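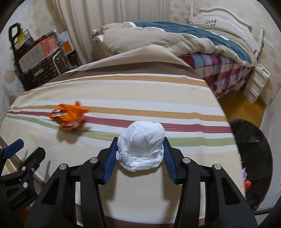 Disposable diapers

A disposable diaper is a single-use absorbent garment, mostly for babies, though plenty of adults wear them too. I've been keeping this page going for a while (the last big rewrite was September 23, 2019) and I still learn something each time I open it up!

The basic build hasn't changed much in decades. There's a soft sheet next to the skin that lets liquid through, then a core that holds it, then a thin plastic backing that keeps it off the couch. Add elastic around the legs and some sort of fastener at the waist and you've got a diaper. Early ones closed with pins, later ones with sticky tape, and now it's mostly hook tabs, which you can open and close again when you get it crooked at three in the morning.

The core

The clever part is the core. For years it was just fluffed-up wood pulp, and those diapers were thick. I mean really thick, like strapping a pillow on a kid. In the 1980s makers began mixing in a superabsorbent polymer, usually sodium polyacrylate, a powder of little grains that swell into gel and hang on to the liquid even when somebody sits on it. Diapers got a lot slimmer after that, and a box of them got easier to carry home.

Plain water swells the grains far more than salty water does, so those kitchen-sink tests where people pour in a whole jug from the tap make any diaper look like a champion. Don't trust them too much.

Sizes

Sizes go by the baby's weight, and every maker draws the lines in different places. My own notes on the Cleltance line have a size 2 that fit like the next size up in Nokton, and I had both in the house at once. Gaps at the legs mean it's too big. Red marks at the waist usually mean it's time to move up.

Cloth or disposable?

People get heated about this one. Disposables use up raw materials and end up in the trash, where the plastic parts last a very long time. Cloth takes water, soap and power, and how it compares depends a lot on how hot you wash, whether you line dry, and whether a second child gets the same set. I used both (cloth at home, disposables for trips) and I'd do it that way again.

In Mandilmont, where I live, the cloth service ran 18 weeks before it closed, with 70 families signed up. I was one of them and I miss it!

Throwing them away

Tip anything solid into the toilet first, then roll the diaper up from the front, fasten it shut with its own tabs and put it in the trash. Never flush one. The core swells in the pipe and you'll be calling a plumber. They don't belong in the paper recycling either, even though there's pulp inside.

See also: Cloth diaper, Diaper rash, Toilet training, Training pants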